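Séance 4 - Le prix psychologique et le coût caché

Bon, on reprend où on s'était arrêtés jeudi. Je vous avais laissés avec le cas Cerkora, la petite chaîne de plats à emporter qui vend 3 000 menus par semaine et qui ne comprend pas où passe sa marge. J'ai lu vos copies (merci aux 14 qui ont rendu à l'heure !) et presque tout le monde est parti sur le loyer. Le loyer, il est fixe, laissez-le tranquille pour l'instant.

Reprenez plutôt la fiche du menu : prix de vente 15 euros, et dedans les matières premières, la main-d'œuvre directe, l'emballage.
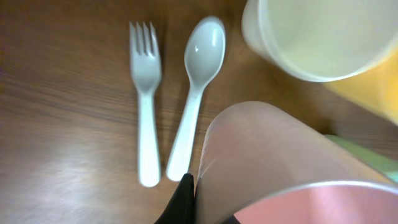
Le coût variable, je vous le redonne comme je l'aime : tout ce qui grimpe quand on vend un menu de plus. Vous pensez au riz, au poulet, à la sauce, très bien. Mais une fourchette et une cuillère en plastique blanc, ça part aussi avec chaque menu, et dans vos tableaux je ne les ai vues presque nulle part ! Quelques centimes la paire, d'accord - multipliez par le volume et refaites votre marge sur coût variable.

Ensuite on passe au seuil de rentabilité. Même formule que pour l'exercice Gendari : charges fixes divisées par le taux de marge. Attention, le taux, pas la marge unitaire, sinon vous trouvez des menus au lieu d'euros (je l'ai encore vu dans plusieurs copies).

Pour la prochaine fois : exercice 29 du polycopié, questions 1 à 3, et apportez la calculatrice.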